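The dishes can wait

Every few months a company promises me that my kitchen will soon look after itself. The latest is Grastex, whose pitch for its Prothero home arm runs to 178 slides. I counted ten that had a dirty plate on them.

I have a dull test for these things. Can the machine clear a table somebody has left in a normal state, with a phone in one bowl, a sock where no sock should be, and chairs in the way? Most of the practice now happens in simulation, and the rooms there have become pleasingly messy.

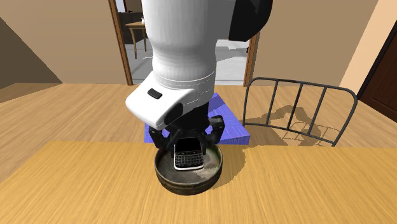
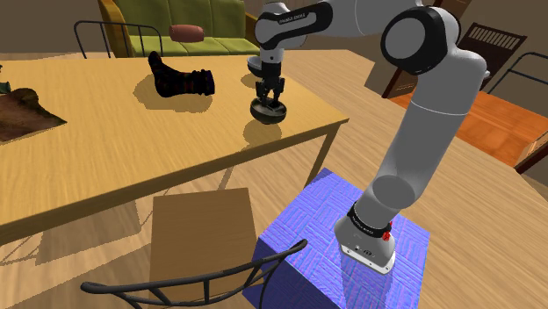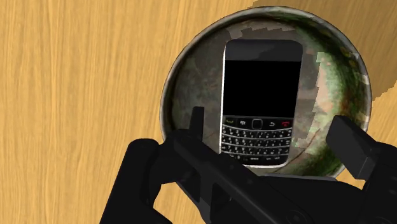

Simulated rooms, simulated arm, all three.

Grastex says Prothero got through 1162 practice runs like this before it touched a real cup. Fine. But a simulated bowl has no oatmeal glued to it, and a simulated phone costs nothing to drop. When I asked how many of those runs ended with everything where it belonged, I got a brochure.

The shop floor is a little further along. At the Irnell parts plant in Skidton, an arm has been packing trays since November – one size of tray, one kind of part, bolted to one spot. It stops almost 105 times a shift, and a person walks over to set it right. The plant calls that a success, and for trays it may be. My table has a different mess on it every night.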